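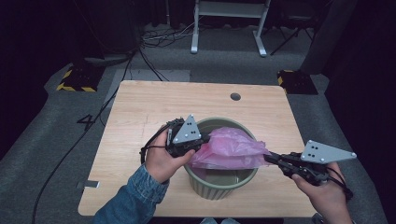
Bin liner questions, answered

Why do my liners keep slipping down?
Usually they're too small. Mine were, for almost 2 years! I go a size up now and fold plenty over the rim.

Floor or table?
Table, every time (my back says thanks).

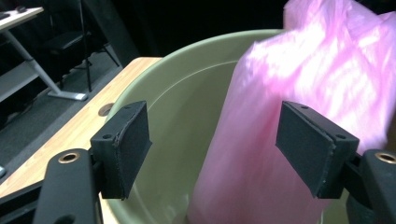 Pink liner, green bin.

Do you buy in bulk?
Yep, rolls of 40. The 20s vanish too quickly at our place in Drunley.

Any colour you'd avoid?
Nope, grab your favourite.

Fionnuala McGrath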